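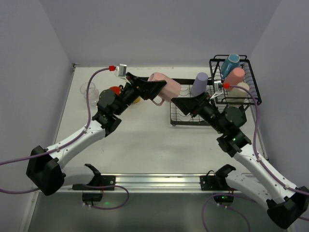
4. Using the dish rack

The Woneldale rack is meant for everyday cups, mugs, bowls and plates. It sits on any flat bench or table and needs no fixing. If you haven't fitted the feet and the drip tray yet, go back to section 3.

4.1 Choosing a spot

1. Wipe the bench down and let it dry.
2. Set the rack down with the tray spout facing the sink. If the rack is going on a table away from the sink, push the spout plug in until it clicks.
3. Leave some clear space on the side you load from. A mug needs room for its handle on the way in and on the way out.
4. Press down on each corner in turn. If the rack rocks, turn the adjustable foot a little at a time until it stops.

CAUTION: Do not stand the rack on a cooktop, even when the cooktop is switched off. The feet soften with heat and will mark the surface.

4.2 Loading mugs and cups

1. Tip out any water left in the mug and give it a shake over the sink.
2. Hold the mug by the body, or by the body and base if your hands are wet. Handles are slippery when soapy.
3. Tilt the mug as you bring it over the rack so the rim clears the wires.
4. Lower it upside down, rim first, and turn it until the handle points away from its neighbour.
5. Let go once the rim is resting on at least two wires.

Note: Light-coloured mugs can pick up grey marks from bare metal. Slide the Gamska sleeves (supplied, bag C) over the wires in the mug row if this bothers you. They pull off for washing.

Note: Wide mugs that flare at the top take up two spaces. Put these at the end of the row.

4.3 Loading plates and bowls

1. Start at the back and work forward.
2. Stand plates in the slots with the eating side facing the same way.
3. Lean bowls against the plate slots, open side down. Don't nest them, or the inside one will still be wet in the morning.
4. Keep the total load under 17 kg.

4.4 Unloading

1. Take the mugs out first. They are the easiest to knock.
2. Lift each mug straight up until the rim is clear, then tilt it and bring it towards you.
3. Check the base. Mugs with a hollow foot hold a small pool of water, so tip this into the tray before you turn the mug over.
4. Put the mug down on a dry part of the bench before picking up the next one.

CAUTION: Don't drag a mug sideways along the wires. This chips glazed rims and tears the sleeves.

4.5 Cleaning the rack

Empty the tray every day and wash it with warm water and dish liquid. Once a month, soak the sleeves in white vinegar for 18 minutes, then rinse. In hard-water areas a chalky film may come back sooner. Do not use bleach or steel wool on the wires.

Replacement sleeves and feet are listed in section 6 under part number 201.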